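Print this page | E-mail this page

Reading Ruth in Thirty Days

Members of the Mandham reading circle have asked for a written account of our study of the Book of Ruth, which concluded in June. The book contains four chapters and may be read aloud in a single evening. We gave it 30 days, with one short passage assigned to each.
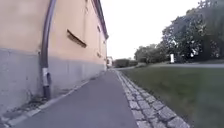
The opening chapter occupied us longest. Naomi returns to Bethlehem and asks to be called Mara, for she holds that the Almighty has dealt bitterly with her. Several members wished to move quickly to the harvest. I asked that we remain with her complaint — Scripture records it without rebuke.
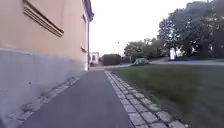 The footpath beside the building.

In chapter 2 Ruth gleans in the field of Boaz. We read this alongside the law in Leviticus, which leaves the edges of the field to the poor and the stranger.

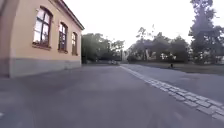
Prayer and the Psalms

Each meeting closed with Psalm 90, read in unison. Dagný Brøndum prepared the printed text and marked the pauses, and her copy remains available to the Feduren and Diltow circles on request.
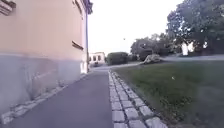 Path and lawn, looking toward the crossing.

The next course will take up the Letter of James. Participants are asked to read the first chapter twice before the opening meeting.

Last updated: June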